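Gadgets & Computing | Features | Laptops

My old laptop died in May, halfway through a spreadsheet, with a small click and a smell I'd rather not describe. I'd had it so long that the letters had worn off half the keys. So I went shopping, and I went shopping with one rule: no fan. I'm done with fans! Mine had spent its last year sounding like a hair dryer whenever I opened a second browser window.

What I ended up with was the Zallura, a skinny little thing from a company called Plinadholm that I'd never heard of until my friend Nandi Chauke sent me a link. Nandi fixes computers for a living and has strong feelings about hinges. She said the hinge was good. I bought it that night.

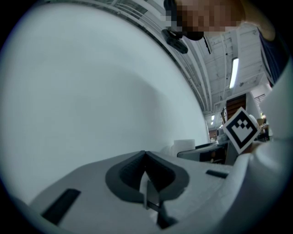 Photo: Tahmineh Mazandarani

The first week was all honeymoon. It wakes up before the lid is fully open, it weighs next to nothing in a backpack, and it makes no sound at all. I kept putting my ear to the keyboard like a doctor. You forget how much noise you've been living with – I could hear my refrigerator for the first time in years, and now I want a new refrigerator too.

Then I tried to do some real work on it. I had a folder of 2000 vacation pictures to shrink down for a family album, and I set the whole batch going while I made lunch. For the first 100 it flew. After that it slowed down, and then it slowed down some more, and by the time I'd eaten my sandwich the underside was warm enough that I moved it off my knees and onto the table. With no fan, the chip has one way to cool off, and that's to take it easy for a while. Fair enough. So do I after lunch.

I called Nandi to complain and she asked whether I'd been running it on a cushion. (I had.) She told me to put it on something hard and flat, prop up the back edge with a paperback, and turn off the "best performance" setting, which on this machine mostly means "get hot sooner." I did all that, and the second half of the folder went noticeably quicker. I still wouldn't edit a movie on it. 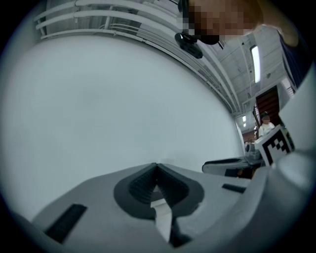

Battery, ports and the dock question

Plinadholm promises 10 hours on a charge. I've hit that once, on a train, with the brightness way down and nothing open but a text document. On a normal day of email, music and too many tabs I plug in before dinner. That's fine by me, and the charger is tiny, but if you read the box and pictured a full day away from the wall, picture a little less.

Ports are the real gripe. You get two, both on the left, and one of them is taken whenever you're charging. I gave in and bought the Clerkollow dock, which adds four more and a card slot, and it now lives on my desk with its cable permanently tangled around a lamp. The cheaper one, the Gumede, kept dropping my external drive, so back it went.

Would I buy the Zallura again? Yes, and I'd get the bigger memory option this time. The one I have is fine until I leave a video call running next to everything else, and then the pointer starts to stutter. Nandi says you can't add more later, it's all soldered down. She did open it up to check, and she's still going on about the hinge.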